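Learning Center: Everyday Skills for Young Readers

A Place for Every Thing: How a Desk Organizer Works

Prepared by Kátia Lopes for the Feder Children's Library, Home and School Series
Reading level: ages 8 and up

What is a desk organizer?

A desk organizer is a holder that keeps papers and small supplies in order. Most have two kinds of spaces. The tall spaces are called compartments, and they hold flat things that need to stand up, such as folders and notebooks. The low space at the front holds small things, such as erasers and paper clips.

The thin walls between the compartments are called dividers. Without dividers, one folder would lean on the next, and soon all of them would slide down into a heap. Paper bends easily. It needs a wall close by on each side to stay upright.

Why do some organizers have slots in the walls?

Look closely at the walls of an organizer at home or at school. You may find rows of long, narrow openings. These openings save plastic and make the organizer lighter to lift. They also let you peek through the side to see what is stored there.

A plain wall is useful too. It gives the maker a smooth place to print a name.

Folders stand, boards lie flat

Objects can be stored standing up or lying down. A folder is easier to find when it stands, as you can pull out one without moving the others. A cutting board may lie flat while it is in use and stand on its edge when it is put away. Many boards have a hole near one side. The hole is a handle, and it can also be used to hang the board from a hook.
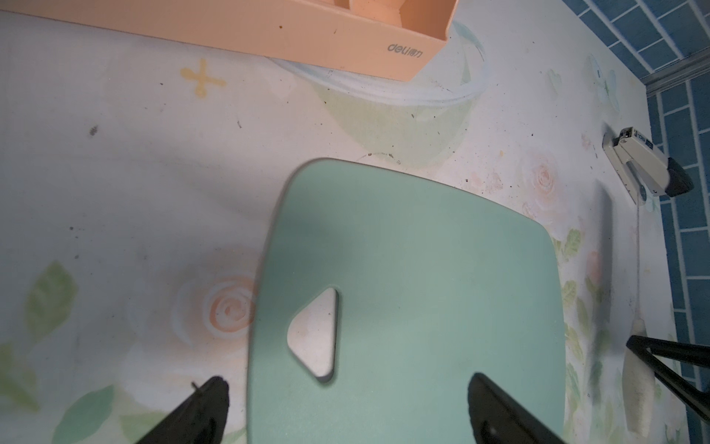
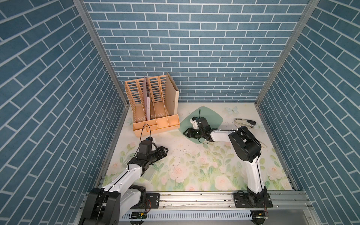
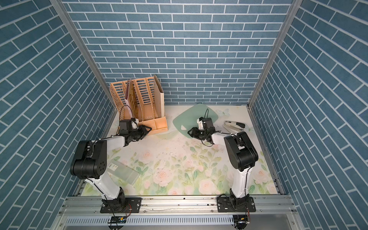
The orange organizer and the green board. A folder stands in the organizer in the second and third pictures.

What about the stapler?

A stapler is heavier than it looks, and it has moving parts. It should be stored closed, in a spot where it will not be knocked to the floor. Many families keep it next to the organizer, within reach of the person who is working. Ask an adult before you refill or open a stapler. The points of the staples are sharp.

Try it yourself

You will need an organizer, a few folders and a damp cloth. A cereal box with the top cut off may be used in place of an organizer.

Take everything off the desk and put it on the floor or the bed.
Wipe the desk. Crumbs and eraser dust collect under papers.
Sort what you have into things that stand and things that lie flat.
Give each folder its own compartment.
Return only what you use every day.

The whole job should be finished in 50 minutes or less. Spend 5 minutes each evening putting things back, and you will not need to repeat the large cleanup until the next school term.

Words to know

Compartment: one of the separate spaces inside a container.
Divider: a wall that splits a large space into smaller ones.
Upright: standing straight up.

Next in this series: Boxes, Lids and Labels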